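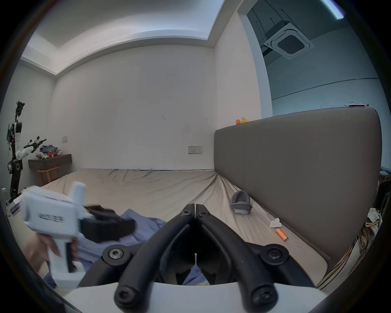

Jamard Bedroom Set
Data card, version 2

Jamard is the housework project of the Fellen student robotics club. It began as a plan to make a robot fold a blanket and has since become a plan to make a robot move a blanket somewhere slightly tidier. This release holds the recordings we made along the way.

Contents

1587 recordings, of which 1240 are marked usable. The remainder are kept in the folder called "rejected", so that anyone who thinks our standards are too high can look for themselves. Each recording has video, gripper opening and a one-line note by whoever was holding the grippers. Spelling in the notes has been left as found.

How it was recorded

One person, two hand-held grippers, one bed. The task is to take hold of the blanket with both grippers and get it off the fitted sheet or into a neater heap. Small items stay on the bed during a run. A policy that only works on a bare bed has not met a student's bed.

Blankets were crumpled by hand between runs. We tried writing a procedure for crumpling and gave up after 23 drafts.

Splits

train: everything usable up to the December break
test: the last two sessions, recorded by members who had not touched the grippers before
rejected: see above

Please don't train on the test split. We did it once by accident and were extremely pleased with ourselves for an afternoon.

Known problems

Fast hand movements blur. The gripper opening drifts over a long session, so recalibrate from the first few seconds of each file. The left and right labels were swapped in the earliest batch, and fix_sides.py puts them back. Run it once. Running it twice does what you would expect.

The notes use "fold" very generously.

Related folders

Gerkar has the training code. Damgaard has the older kitchen recordings, which use a different file layout and are no longer maintained.

Licence and changes

Free for teaching and research. Version 2, 19 December 2020: side labels documented, duplicate files removed, one rude note reworded.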